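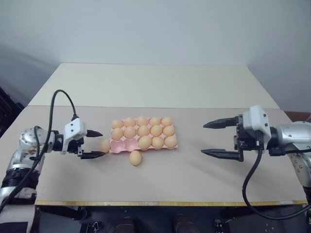
Figure 2. Brown eggs in a molded pulp tray of three rows of five cups.

3.2 Filling order and the partly filled tray

Households in the Vuvenholm study received eggs without packaging and transferred them to trays at home. The tray used was a pulp tray with 15 cups, arranged in three rows of five (Figure 2). It was chosen over the hinged carton studied by Kapoor because it has no lid and leaves the filling order open to the person doing the work.

Most of the 35 participants completed the back row first and moved toward themselves. Under this pattern the last cups to be filled are in the front row, often at one corner. The tray in Figure 2 is at such a stage: the back and middle rows are full, and two cups at the left of the front row are still open. Participants at the Cudlow site more often began at the center - a habit that several of them linked to keeping the tray level when carrying it.

Eggs set down on the table before placement were treated as a separate category. An egg was coded as "waiting" if it lay outside the tray for longer than 11 seconds. Waiting eggs were usually kept close to the open cups, and 16 participants placed them directly in front of the tray. Breakage was too rare in either group to allow a comparison. The Skivis coding sheet, which records only full and empty cups, was therefore extended with a field for eggs on the table.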